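Sulov: Last Lamp - review

I bought Sulov: Last Lamp in the February sale, having had it on my wishlist long enough to forget why I'd put it there. It's a twin-stick shooter set inside a flooded mine, played from above, and it comes from Juvport, whose only other game I've played was a decent pinball table with a terrible menu. The menus are better this time. You can be in a level within a few seconds of starting it up, and it remembers which ship you used last.

There are 29 levels split across three mines, plus an endless mode that opens once you've cleared the first mine. The story is told in short radio messages which you can skip, and after the first evening I did. Something has gone wrong at the bottom of Sulov, your company wants its equipment back, and the equipment shoots at you.

How it plays

The left stick moves, the right stick aims, and the shoulder buttons handle your lamp and your charge shot. The lamp is the one idea that separates this from the other shooters on the shop. Anything outside its beam is drawn as a dim outline and takes half damage, so you want it pointed at whatever you're shooting. But the beam also wakes up the dormant enemies along the walls, and in the tighter tunnels you spend a lot of time switching it off and firing at outlines. It took me most of the first mine to get used to it. By the second I was doing it without thinking.

Movement is a touch heavy. Your ship drifts when you let go of the stick, as you'd expect underwater, and there's a setting to reduce this if you don't like it. I left it on. Turning it down makes the boss fights much easier and also locks you out of the online tables, so bear that in mind if scores matter to you.

Weapons are picked up from crates and last until you're hit. The spread gun is too good. I can't think of a level where I'd choose the drill or the mines over it, apart from the third boss, who has to be hit from behind.

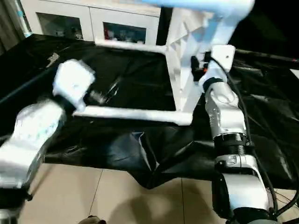
Levels and bosses

The first mine is the weakest part. Its levels are long brown corridors with a locked door at the end, and the checkpoints are too far apart. Things pick up in Fuentealba, the second mine, where the tunnels open out into big caverns with currents that push you about. One level there has you riding a current the whole way down with no way of stopping, and I replayed it several times just for fun.

Arnska, the last one, is hard. Enemies come from every side, the lamp has a limited battery, and the final boss has a second form with a full health bar. I got through it on Normal after a lot of attempts. I've tried it once on Hard and don't plan to go back.

Look and sound

It looks fine. The water effects are good and the lamp throws proper shadows, although the explosions can get so bright that you lose your own ship in them. The frame rate held steady for me except in the busiest part of Arnska, where it dropped for a moment whenever a big enemy went up. The music is slow electronic stuff that I liked at first and turned down later. With headphones you can hear which side the wall enemies are waking up on, and it does help.

Length and value

My first run through took 10 hours, including the retries. Endless mode has added a fair bit to that, and each level has a hidden survey marker to find if you want everything. I've found 3 so far and wasn't looking for any of them. There is local co-op, which works well enough on a big television, but both players share one lamp and you will argue about it. There's no online play.

It was 70 per cent off when I bought it, and at that price I'd tell anyone who likes shooters to get it. At full price I'd be more careful. The opening mine is dull and the weapons need balancing - Juvport have said a patch is coming, with no date given. If you do pick it up, swap the charge shot to the left shoulder button before you start. The default has it next to the lamp, and I kept pressing the wrong one.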